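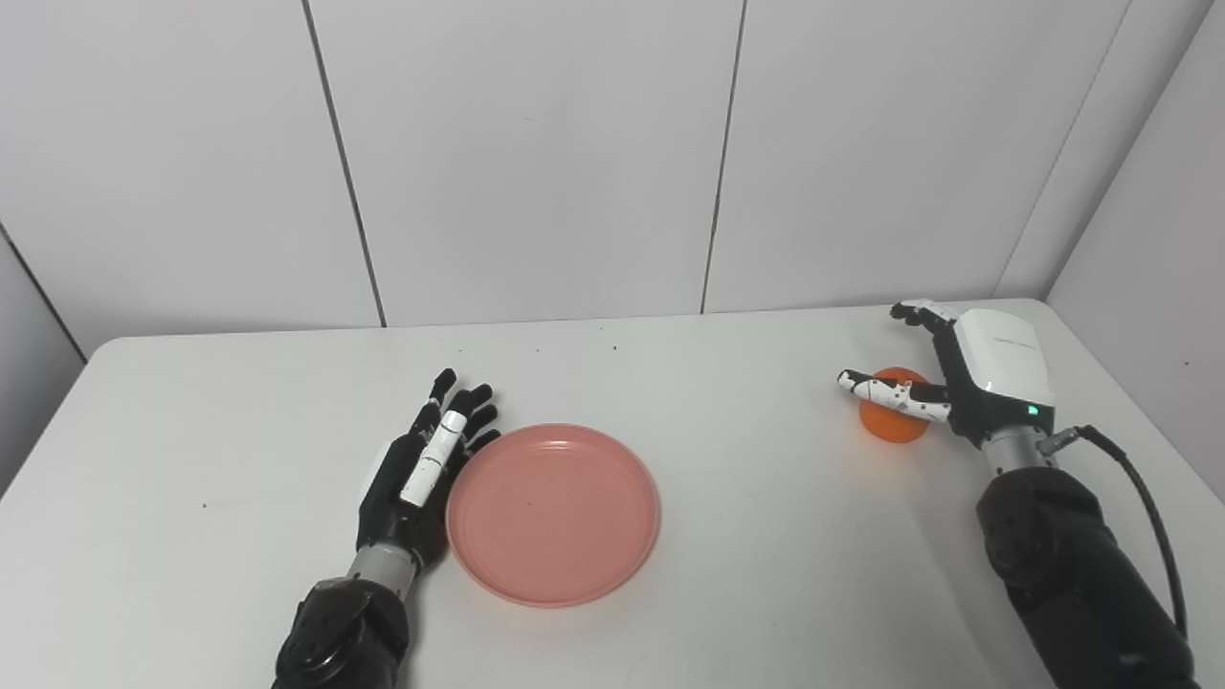
Two-handed setup with the pink plate and the orange ball, right hand at the ball.

Review: Skelora two-hand teaching kit
By Evander Strachan
22/09/2018 - 5 min read

We use cookies to remember your settings. Accept / Manage

Our robotics club ran the Skelora kit for one full term with 14 students, most of them in their first year. The task was the one set for the Nasevik student meet: pick up a small ball, put it on a plate, let go, and return both hands to rest. No points are given for speed until the ball stays on the plate.

Setup took us two sessions. The mounting instructions are clear, but the section on cable routing is a single page and assumes you already know how much slack a moving wrist needs. Xuelian Gu rerouted the right side after the first evening and wrote up her version, which newer members now follow. I would like to see it in the manual.

The hands are the strong part of the kit. Five fingers, a thumb with useful range, and finger motion that repeats well enough to teach from. With a light ball, a side grasp using one long finger and the thumb gave the best results. Closing all the fingers at once tended to push the ball away before the grip was set. Haiyan Jiang spent some 3 weeks tuning the approach angle and ended up lowering the palm and coming in almost parallel to the table.

Plate placement matters more than the task sheet suggests. With the plate close to the left hand, that hand can steady the rim while the right one makes the transfer. It also leaves little room for error - a thumb that swings wide will shift the plate, and the stored drop position is then wrong. We taped a paper template to the table during practice and removed it for scored runs.

Software is adequate. Poses are recorded by hand, named, and chained into a sequence. Students understood this in one session. Editing is weaker. A pose in the middle of a sequence cannot be changed without saving the whole sequence again, and there is no undo. Jinlong Fu wrote a short script that keeps older copies, and we would not run the kit without it.

In our last practice block we logged 36 attempts. Most failures came at release, when the ball rolled after landing on the flat part of the plate. Opening the fingers more slowly helped. Lowering the wrist further before release helped more.

Good: repeatable fingers, simple pose recording, solid wrist joints.
Less good: thin manual, no undo, spare finger parts sold only in full sets.

I would recommend it to a club that has at least one member comfortable with scripting. For a class with fixed lesson times, the editing problem will cost too much of each hour.

Related
Branix gripper base: second look
Teaching pose recording to beginners, by Ovidiu Ghiță
Notes from the June build day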